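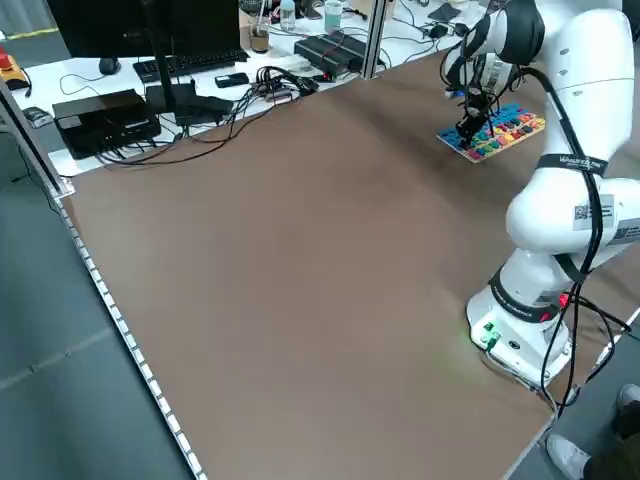
Lending Patterns and Wear in a Wooden Toy Library
Project report, Materials and Use module
Sarita Rajput, Zsolt Boros
Supervisor: Fanni Virág
Submitted 2/7/21

1. Background

The Eldale toy library lends wooden learning materials to families and preschools. Its records show 1,950 loans over the period we studied. Items are retired when a staff member judges them too worn to lend, but there is no written standard for that decision. The aim of this project was to find out whether wear follows the number of loans or depends more on the type of item and its finish.

2. Method

We selected 28 items from the catalog: stacking sets, shape sorters, peg boards and puzzles. Each item was given a wear score for edges, surface finish and fit of parts. Both authors scored every item separately, and the two scores were averaged. Loan totals were taken from the card file, which was moved to a spreadsheet in September. Items with incomplete cards were left out at the selection stage.

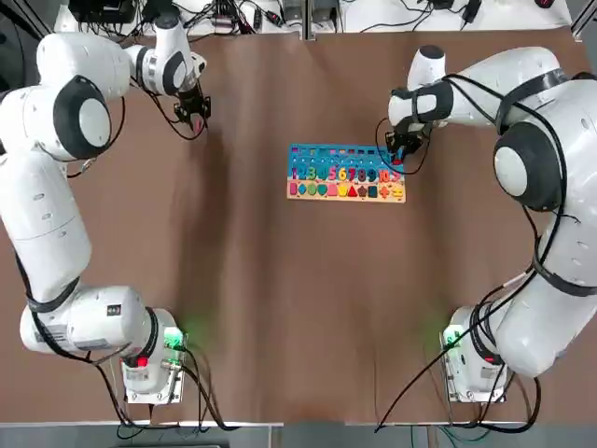
Figure 2. Wooden educational puzzle board on a paper-covered tabletop.

3. Results

Loan total was a weak predictor of surface wear. Oiled items scored worse than lacquered items with similar loan totals, mainly on edges and corners. Lacquered items kept their color longer but tended to chip, and a chipped item was usually withdrawn at once.

Fit of parts gave a different result. Seven puzzles had pieces that were hard to seat, and most of these had few loans. Poonam Malhotra, who manages the collection, told us they had been stored next to an outside wall - we did not measure humidity there, so swelling remains a possible cause only.

Our scores differed most on surface finish. The scale did not separate stains from scratches, and we treated these differently until we compared notes halfway through.

4. Recommendations

The scale should be split so that stains are recorded separately. Puzzles should be stored away from the outside wall and scored again after one lending season. Replacement pieces should be logged on the item card with the date they were fitted.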